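I moved to Prollbridge three winters ago, and the first thing I learned is that everyone here skis and everyone has an opinion about boot bags. I come from a flat country. I started skiing at an age when other people already complain about their knees, so please read this review as the opinion of a careful beginner who now has 13 days on snow this season and the whole of last season before it.

The bag is the Arkton boot and helmet backpack, the bigger of the two they sell. I bought it in January in the shop at the bottom of the Neves lift, with my own money. I waited until July 2022 to write, after I had washed it and put it away, and I think a bag should be reviewed after it is washed.

## How I use it

From my door to the lift I walk to the bus, stand in the bus, and then climb a long metal stair with ice on it. I do not own a car. So the bag must sit well on my back while I carry skis on one shoulder and hold a railing with the other hand. If you drive and park near the snow, you may not care for half of what I write.

Inside I put two boots, helmet, goggles, gloves, a thin down jacket, one sandwich and a thermos. In spring I also put sunscreen and a second pair of socks. All of this goes in, but you have to learn the order. Boots first, each in its side pocket with the toe to the back. Then the helmet upside down in the middle, with gloves and goggles inside the helmet. The jacket goes last. When I tried to put the jacket first, the zipper did not close, and I stood in the bus station with my knee on the bag.

## What I like

The side pockets for the boots have a drain hole at the bottom with a metal ring. Snow melts off the boots on the way home and the water leaves. My old bag had no holes and smelled like a cellar by February.

The back panel opens fully, like a suitcase. You can lay the bag on a bench, open it and see everything. It also makes a dry place to stand in your socks while you change. The inner side of the panel is coated and I could wipe it with one paper towel.

The shoulder straps are wide and have enough padding. On the stair I never felt them cut, also with the thermos full. There is a small strap across the chest, and it has a whistle in the buckle. I have blown it only once, at home, and my neighbor came to the door.

I also want to say something good about the zippers. They are big, with cord loops you can pull with gloves on. In the coldest week we had, one of my gloves froze stiff and I still opened the bag.

## What I like less

The waist belt is too short to be useful over a ski jacket. I am a person of normal size. With the jacket on, I can close it only if I breathe out. I wrote to Arkton about this and they answered politely that the belt is "for stability", and that there is no extension to buy. In the end I removed it.

The helmet carrier on the outside is a stretch net with four hooks. Two of the hooks opened by themselves on the bus, and my helmet rolled down to the driver. After that I carried the helmet inside only. If you have a very large helmet, this could be a real problem for you.

The goggle pocket on the top has a soft lining, which is good, but the lining is glued and not sewn. At the end of the season one corner had already come loose. I put it back with fabric glue and it holds for now.

And the color. Mine is called Kindness, I do not know why, and it is a very pale gray. On the web page it looks fresh. After one afternoon under the bench in the lodge it looked like the floor of the lodge. Take the dark one.

## Washing

The label says hand wash, lukewarm, no softener. I did it in the bathtub with a little liquid soap and a soft brush. I emptied every pocket, turned the boot pockets inside out and brushed the seams where salt collects. The water had to be changed three times. Then I hung the bag by the top handle over the tub for two days, with all zippers open.
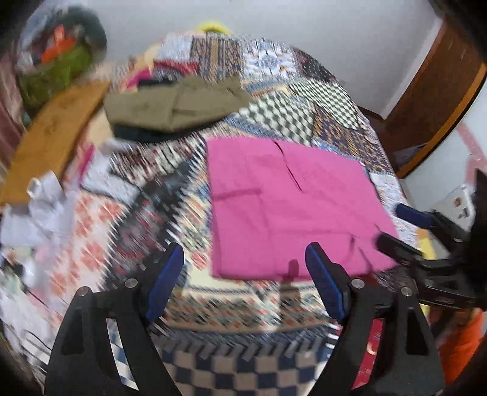
The fabric came back well, but the pale gray on the bottom did not become pale again. The coating inside has no cracks. The foam in the straps needed longer than the rest to dry — if you wash it in the season, do it when you have no plan to ski for several days.

## Compared with my old bag

The old one was a simple sack with a drawstring, borrowed and then kept. It weighed almost nothing, and I still use it when I leave the boots in a locker. The Arkton is heavier when empty, and you feel this when you carry it home half full. On the icy stair, however, I am glad for the better straps. The weight stays close to the body and does not swing when I turn.

## Should you buy it?

If you go to the mountain by bus or train, yes, I would buy it again, in the dark color. If you go by car, I think a cheaper bag with one handle will do the same work. For children it is too tall — the lower edge would hit them behind the knees.

I give it four stars of five. The missing star is for the belt and the net together. I will use it again next winter, and if the second corner of the goggle lining comes loose I will add a note to this page.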